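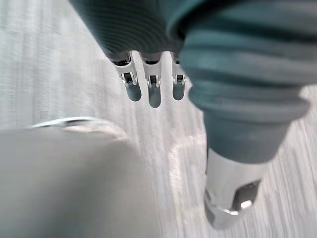 **What is Gramwood launching this February?** A two-shelf shoe rack for small hallways, sold under the name Cadis.

GRAMWOOD ADDS SHOE RACK TO HALLWAY RANGE

Plidberg – Furniture maker Gramwood will start selling the Cadis shoe rack in February. It joins the coat rail and bench already in the company's hallway range and will be stocked first at the Gramwood shop in Plidberg, with online orders opening later the same month.

Cadis has wooden shelves held between black metal posts. The upper shelf has a tall backboard in the same wood, which stops shoes sliding through and marking the wall. The lower shelf sits close to the floor. Slides, clogs and other low shoes fit on both levels. 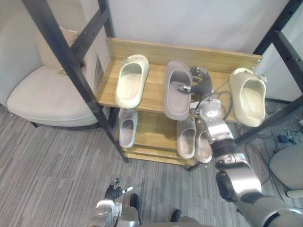 *The Cadis shoe rack with slides and a clog on its shelves.*

The rack comes flat in one box with the screws and a key. Gramwood says most people will need 40 minutes to put it together. The posts should be left slightly loose until both shelves are in, then tightened from the bottom up. Spare screws can be ordered by post.

The first run is 3000 racks. Customers who bought the hallway bench can order Cadis before general sale by giving their bench order number at the shop counter.

Unused racks can be returned within 28 days in the original box. Shelves may be wiped with a damp cloth. Wet boots should be left on a mat until they have dried.

A taller version is planned, but no date has been set.

**Notes to editors**

Gramwood makes hallway and bedroom furniture at its workshop in Plidberg. Product pictures and a full size sheet are available on request. Trade enquiries should go to Gramwood Sales, marked "Cadis".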